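About Haslinger

Most pages like this one begin with a passion. We began with a complaint. Waltraud Lehner had bought three dining tables in ten years, each sold to her as a piece for life, and each had a wobble before the guarantee ran out. She wrote to the makers and got a leaflet about oiling in return.

Haslinger is what came of it. We are a small firm in Grindach that looks at furniture before people pay for it, and tells them what we think. We do not sell furniture. We do not take money from those who do, though we are offered it more often than you might expect.

What we look at

Mostly tables, because tables are where the big claims are made. "Solid" can mean a good many things in a showroom. "Natural finish" can mean nearly anything. Our readers send us the sales sheet, we go and look, and the report says which parts of the sheet held up. Since we opened we have written 1196 reports. Almost 29 of every hundred found nothing worth arguing about, and we print those too.
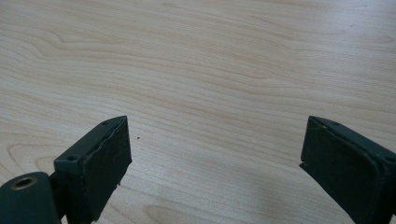
Pale wood, with the grain running in long bands.

We are wary of anyone who can judge a table top from a photo, ourselves included. Grain can be copied well these days. We want to see the underside, the end of a board and the way the legs are fixed, and if a shop won't let us turn a table over we say so in the report.

Who we are

There are 12 of us, and not all of us agree. Roswitha Grabner runs the reports desk and was a joiner before she joined us. She thinks our scoring is too kind. Waltraud thinks scoring is silly and would drop it tomorrow. For now the scores stay, in small type.
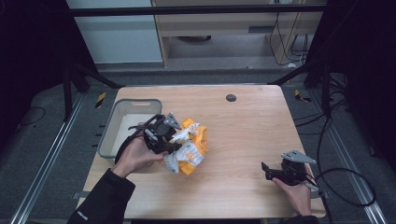
The longest row we have had was over the Sosuvholm range, which we praised in January and then marked down after readers wrote in about the joints. Both reports are still up. We don't delete the ones that make us look foolish - there are a few.

How we are paid

By 2242 members, who pay a yearly fee and can leave when they like. We once tried adverts, from a paint firm called Brovov, and stopped when they asked to see a report early.

If you think we have got something wrong, write to the reports desk and tell us which report and which line. Roswitha reads the letters herself and answers most of them, usually briefly.

Page last changed July 2022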